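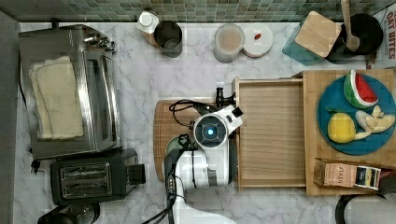
I went to the Drurunik open day mostly for the kitchens. My sister is redoing hers and has been sending me tile samples since June, so when I heard they had whole rooms set up you could wander through (for free!), I put my shoes on.

The building is an old print works on the edge of town, 2,000 square feet on the ground floor, and you go in through what must have been the loading bay. There was a line for coffee, so I skipped it and went straight to the kitchen called Tierney. They name them all. Davier is the big one with the dining table, and Uno is the tiny studio setup, which I liked more than I expected to.

But Tierney is the one I keep thinking about. White marble counter, gray veining, and little mosaic tiles behind it in greens and teals. I'd only seen that kind of tile in bathrooms and I'm completely sold. My sister wants plain white and we are going to have words.

What I loved is that it was set up like somebody's real kitchen. There was a towel folded up on top of the toaster oven, exactly where mine lives, and then a regular two-slot toaster as well, which led to a long talk with the woman next to me about whether any household needs both. (She has both. She uses one.) A box of oat bites had been left out, and there was a teal canister with a wooden lid that I'd have bought on the spot if they'd been selling it.

Anathi Adams was showing people through and she was great, very patient with my marble questions. Yes, it stains. Lemon juice is the worst, she told us, and red wine you've got a little time with. She suggested keeping a big wooden board out permanently and doing everything on that, and I've started doing it at home, where my counter is 9 years old and not remotely marble.

The fruit on the blue plate was toy fruit, by the way: watermelon, a lemon, and a banana already peeled. A little kid in front of me was very taken with the watermelon and had to be steered toward the door by his grandpa.

I stayed close to three hours and did get my coffee in the end. Parking is across the road and it fills up, so go early.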